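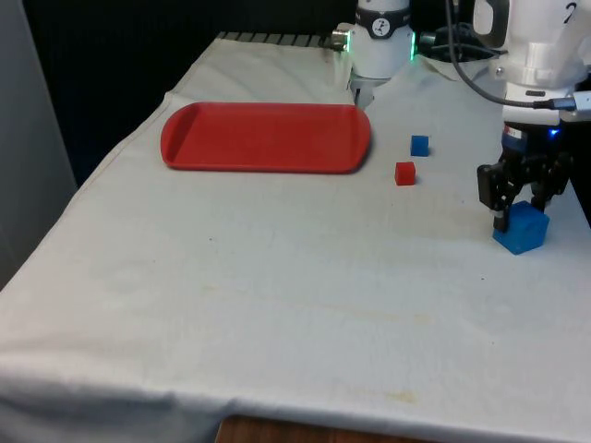

Zinbridge, 2018-04-16

Products > Home Networking > Irnero

Irnero Support
Firmware for the Irnero doorbell and the Irnero indoor chime is available to all registered owners as of this morning. The notes that follow apply to both models. (1/8)
14 replies · 40 shares

The update shortens the delay between a press of the button and the alert on the phone. Owners on the 2.4 GHz band should see the greatest change. Units on a wired connection are unaffected. (2/8)

Please leave the doorbell connected to power during installation. The light ring will blink blue and then go dark for up to two minutes. Do not press the reset pin during this time. (3/8)
3 replies · 9 shares

Two-way audio now resumes after a dropped connection without reopening the app. This fault was first reported to us in December, and we thank the owners who sent in their logs. (4/8)

Visitor clips saved to a memory card are kept until the card is full – the oldest clip is then replaced. The limit of 200 clips in the previous version has been removed. (5/8)
22 replies · 31 shares

The Brurnel transformer remains the only one approved for use with the doorbell in homes with an older mechanical chime. Wiring sheets for the Brurnel are in the Downloads section under "Power." (6/8)

Delivery is in stages. The first 2,000 units will receive the update today, with the remainder to follow by serial number. Owners who prefer to install by hand may do so from the Device page, under "Check now." (7/8)

Questions about the app should go to Lizelle Makhubela's team through the support form. Installers and resellers, including those ordering through Deák, should write to Bakari Mugo in Trade Accounts – please give the serial number and the chime model. (8/8)
6 replies · 12 shares

Overview | Specs | Downloads | Support | Where to Buy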